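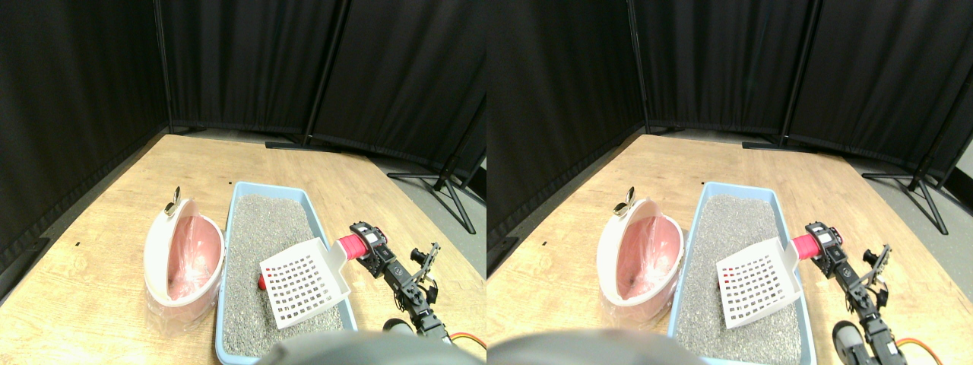

Speaker notes: Daily Litter Box Care in Shared Animal Rooms
Prepared by the Animal Welfare Office, Sarkthorpe
January
Reading time: 2 min

Opening

Good morning, and thank you for attending. The session covers the daily care of litter boxes in our cat rooms at Sarkthorpe and at the Vinden site. Staff who have already completed the feeding module will find that the two routines fit together. I will speak first about the box, then the scoop, then the bin, and will leave time for questions at the end.

(Pause. Confirm that the sign-in sheet has reached the back row.)

The box

Each cat room is to be scooped 2 times a day, at the start of the morning shift and again before the evening feed. The litter used at both sites is a granular clumping type. Fill to an even depth and level it by hand or with the back of the scoop. A box that is too full spills over the rim when a cat digs, and a box that is too shallow allows clumps to stick to the base.

Boxes should stand on a flat surface and be kept well away from food and water. When a box is emptied for washing, use plain dish soap and warm water. Strong scented cleaners are not approved, as many cats will avoid a box that smells of them.

The scoop

A slotted scoop is standard. Slide the blade under the clump along the base of the box, lift slowly, and give a gentle shake so that clean litter falls back through the slots. Please do not chop at large clumps. Broken pieces are difficult to recover and will spoil the litter that remains.

Several members of staff have asked about padded handles. These are approved, and we encourage them for anyone who has a full round of boxes to complete - the Vinden site has 41. Padding must be wiped down at the end of the shift together with the blade.

(Invite the audience to pass the sample scoops along each row.)

The bin

Keep the waste bin beside the box so that the scoop travels a short distance. Check that the liner is seated properly before starting. A liner that has slipped will let waste fall against the inside of the shell, and the whole bin must then be washed. Tie and replace liners at 9 each morning, whether or not they are full.

Records

Any change in the amount or appearance of waste must be entered on the Fendik sheet for that cat and reported to the duty veterinarian in the same shift. Last year 65 entries were made across both sites. The office regards early reporting as part of routine care - no entry is considered too minor.

Questions

(Take questions from the floor. Matters concerning litter supply should be referred to the stores desk at Sibiya House.)

Recent items
Food and Water Stations: Placement and Cleaning
Washing and Storing Bedding
Quiet Hours in the Vinden Cat Rooms
How to Complete a Fendik Sheet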